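Home | Guides | FAQ | Hultport Lab Notes | Contact

Can a robot do my chores yet?
No. It can do pieces of some, on a table set up for it. We looked at Fairweather, the bench project from Flostelell, which sticks to small shop-floor jobs in simulation.

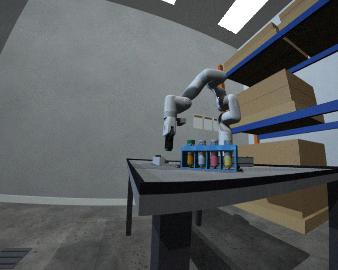

Fairweather's simulated bench, with the gripper over the tabletop and four tubes in the blue rack.

So it handles caps. Isn't that close to opening a jar?
Not very. These tubes stand in a rack, upright and in a row. Your jars are sticky and behind the mustard.
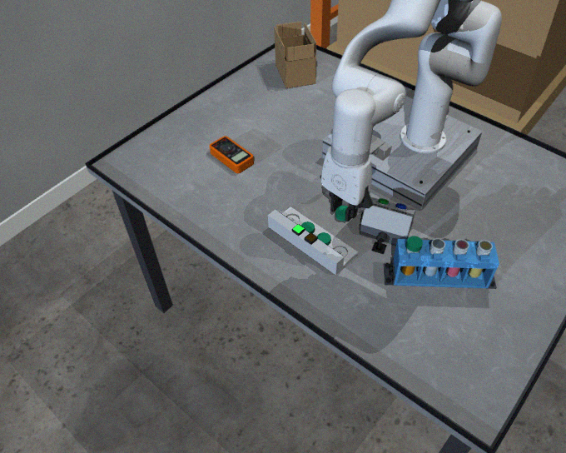
A green cap between the gripper fingers. Two more sit on the white holder.

Does a good simulation mean a good robot?
It means a good simulation – ask for 24 hours on a real bench before you get excited. We asked Faltbridge, the reseller, in May and are still waiting.

What about laundry or dishes?
We wouldn't put money down. Cloth bends, and plates come out of the sink in any order.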